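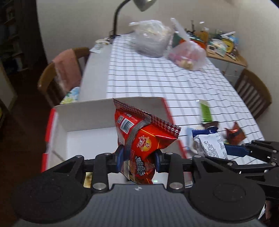
Pinça manual de dois dedos: folga nos pivôs e pastilhas azuis

Imprimir | Enviar por e-mail
Segunda-feira, 18 de julho de 2022 | por Inmaculada Cantero
Tempo de leitura: 3 minutos

inma_cantero escreveu:
Tenho um par destas, uma para cada mão, a encher caixas com pacotes de bolachas e rebuçados. Desde maio que a da direita fecha torta. Com o pacote vermelho de pé sobre a caixa ainda segura, mas a película fica toda vincada entre as pastilhas e ao abrir um dos dedos chega tarde. Já apertei os pinos maiores, os de baixo. A Kullex quer vender-me o conjunto de dedos completo. Alguém trocou só as pastilhas?

torno_velho escreveu:
Conjunto completo por causa de folga, claro. É o que a Kullex responde a toda a gente. Apertar os pinos de baixo não resolve nada se a folga estiver nos de cima, junto às pontas. Tira o dedo, abana cada articulação à mão e depois falamos.

Sadia Mohmand escreveu:
Discordo do torno_velho. Película vincada não prova folga nenhuma, qualquer pacote com ar lá dentro faz aquilo quando se aperta pelos lados. Eu começava pelas pastilhas. Troquei as minhas por umas da Nideo, 2 por pinça, colei com a fita que vinha no kit e duraram 3 semanas. Depois descolaram, portanto também não recomendo a fita.

torno_velho escreveu:
Três semanas é uma bela publicidade à Nideo.

bravo_80 escreveu:
E a calibração? Ninguém perguntou. Se os dedos não estão a zero quando fecham em vazio, podem mudar as pastilhas que quiserem. No manual da Bravo manda-se fechar, marcar, abrir a 80 mm e repetir. Não sei se serve para as tuas.

inma_cantero escreveu:
Não serve, as minhas abrem até 90. Mas fiz o teste em vazio e o dedo esquerdo encosta primeiro. Abanei as articulações como disse o torno_velho: a segunda a contar da ponta mexe. Pouco, mas mexe.

torno_velho escreveu:
Pois.

Sadia Mohmand escreveu:
Pouco é quanto? Sem medir, isso é uma impressão. E experimenta com coisas diferentes antes de encomendar peças. Um rebuçado de papel torcido pede outro fecho do que um saco grande, e se o desvio só aparece num deles não é o pino.

inma_cantero escreveu:
Espalhei tudo na toalha, o rebuçado azul às riscas à frente, os sacos maiores no monte, e vou repetir com cada um. A caixa fica aberta do lado esquerdo, como sempre.

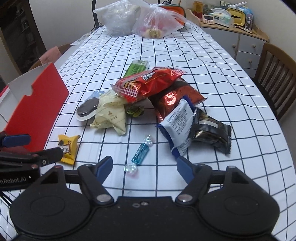 Re: Pinça manual de dois dedos: resultado

inma_cantero escreveu:
Falha em todos, mais nos pequenos. Encomendei só o pino e as anilhas, paguei mais de 2 euros de portes por uma coisa que cabe numa unha. As pastilhas ficam para depois.

Sadia Mohmand escreveu:
Continuo a achar que vais acabar por trocar as pastilhas. Diz quando chegar o pino.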